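Stirkley hand grippers, pad wear and linkage slop
Forum: End effectors / Maintenance

Oltmanns_R
11/09/2022
Left unit slips on dark smooth cloth. Pads at 412 cycles, linkage pins checked, no play.
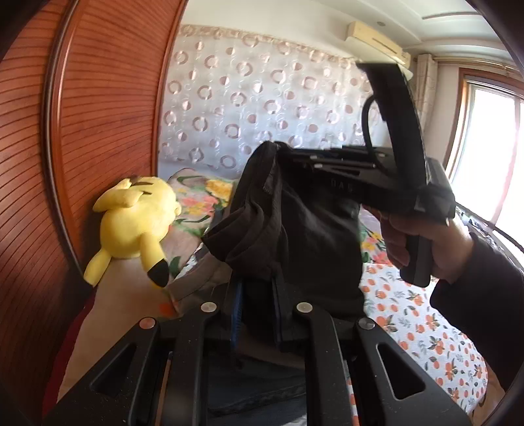

Closing force is set to 47 on both units. Raising it marks the fabric.

zodness2
Clean the pads before touching force. Alcohol wipe every 200 cycles.

ivell_tech
Disagree. Alcohol hardens that rubber. Soap and water, then re-zero with the fingers open.
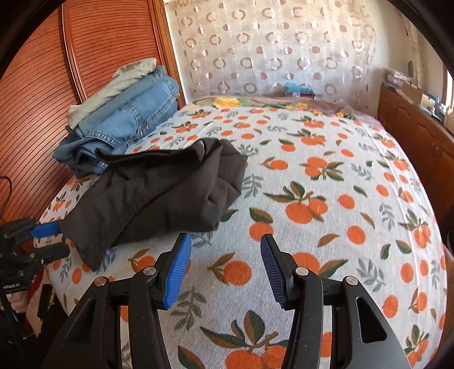

Re-zero procedure
Fingers open, power cycle, hold 2 seconds, close on nothing, save.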